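Estow Laundry and Mending: Your Questions

Do you take hand-knits?
We do, and gladly! Please tell us what the yarn is if you know it (the ball band is a great help, even a crumpled one). If you don't, we'll treat it as wool and wash it cool to be on the safe side.

How long will my things be with you?
Most bags come back in 2 days. Mending takes longer, as Hamisi does it all himself and won't be hurried, bless him.

Can I dry a heavy sweater at home?
Of course you can. Roll it in a clean towel, press the water out gently, and then spread it flat, well away from the radiator. Please don't hang it up by the shoulders, however tempting that is when you're short of space. Turn it over once the top feels dry, and give it another night if the cuffs are still damp. 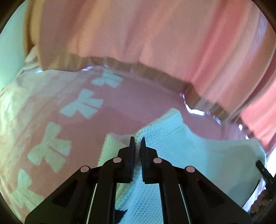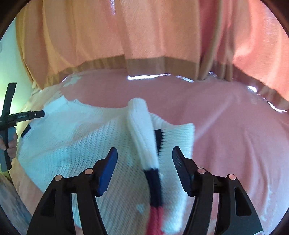 White towels and white knits, both with plenty of texture.

Do you collect from Otthorpe?
Yes, from May onward. Leave your bag with Savvas at the Nouri bakery before he closes, with your name pinned on the outside, and we'll bring it back to the same counter.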